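Minutes of the meeting of the working group on good practice for hand-held gripper work
Held at the Woltgate office, November 14, 2019
Chair: Greer Menzies
Minutes: Remzi Ekinci
Present: members from Rillulora, Zorkari and Woltgate. Tennant sent apologies and written comments.

1. Minutes of the last meeting
The minutes of the July meeting were accepted with one correction. In item 4 the word "must" should be "should". The action on the glossary is still open and is carried over.

2. Draft rules, version 6
The chair went through the changes made after July. The group agreed that the document will be called "Rules for work with hand-held grippers in homes". The title with "guidelines" was preferred by Zorkari, but they accept the majority.

3. Check before a session
It was discussed how long the check of the tool may take. Rillulora proposed 15 minutes. Zorkari said this is too long when operators move between several rooms in one day. Agreed: the full check is made once in the morning, and a short check is made after each change of room. The short check covers the finger screws, the contact pads and free movement of both fingers. A pad which is loose at one end is replaced and is not glued again on site.

4. Length of sessions
Tennant's written comment asks for a limit of 60 minutes without a pause. The group found this too much for the wrist. Agreed: 30 minutes, then a pause, and the operator may stop earlier without giving a reason. Remzi Ekinci will write the paragraph.

5. Cables and stands
There was a long discussion. Zorkari wished to forbid any cable within reach of the operator. Rillulora answered that in small bedrooms this cannot be kept, and a rule which cannot be kept will be ignored also in the other points. Agreed text: "Cables shall not cross the object being handled or the path of the hand. Spare length shall be tied." Power adapters should lie on a hard surface. Stands should be put on the floor where there is space for them. The question of weights on the stand legs was left open.

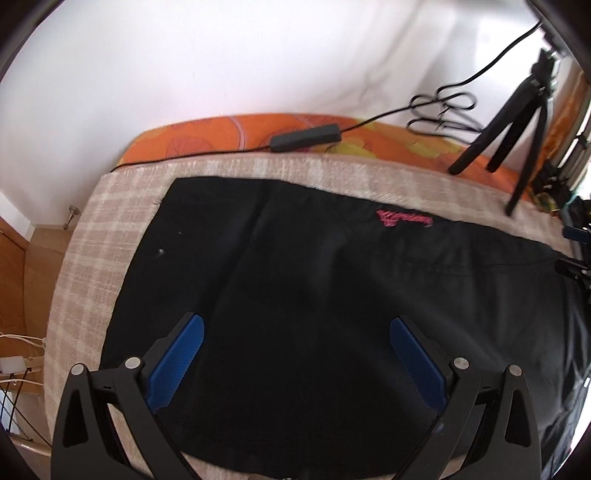 6. Cloth and clothing
The group agreed that a garment or piece of cloth is laid out flat before the first grasp, and that its position is not corrected by hand once the recording is started. Greer Menzies asked for a sentence about dark fabrics, where folds are difficult to see. Woltgate will propose one. Names or other text sewn on clothing are to be treated as personal information if they can point to a person living in the home. Zorkari asked that this be checked by their legal department before it goes in the final version.

7. Any other business
Rillulora asked if the rules apply to training rooms also. The chair's opinion is yes, but the title says homes. To be discussed next time.

Actions
Remzi Ekinci: paragraph on pauses; glossary.
Woltgate: sentence on dark fabrics.
Zorkari: legal answer on item 6.
Greer Menzies: reply to Tennant on item 4.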